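We use cookies to keep this site running and to remember your settings. Accept | Manage preferences

Lettering and Layout, Week Two: The Letter T and Its Family
Course handout, 1/9/24

Welcome back, everybody! Last week we talked about margins and why a page needs room to breathe, and I promised we'd get down to single letters, so let's start with my favorite, the capital T. It looks like the easiest letter in the alphabet (two strokes, done), and then you try to draw a good one and lose an afternoon.

The stem carries the weight and the crossbar sets the width. In most of the faces we'll use, the crossbar is a touch thinner than the stem, even though your eye reads them as equal. Draw them truly equal and the bar looks heavy. Please try it both ways on scrap paper before you take my word for it.

A T also leaves two big pockets of air under its arms, and a small letter beside it wants to tuck in. Look at your practice words, Trotine and Tanner. The r can slide in a good way, while the a needs a bit more care.
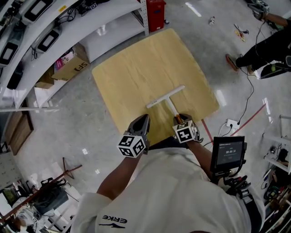
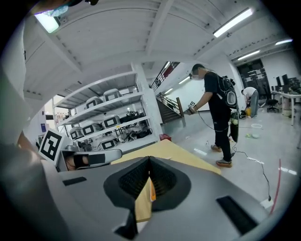
Homework for next time

1. Draw a capital T 50 times in pencil. Keep them all, even the ugly ones.
2. Letter the word Trultulero in capitals, once with even gaps and once spaced by eye.
3. Do the same with Stuvitz, where the T is stuck in the middle and has neighbors on both sides.
4. Bring both sheets, a soft eraser and your ruler. We'll pin everything up and have a good long look together.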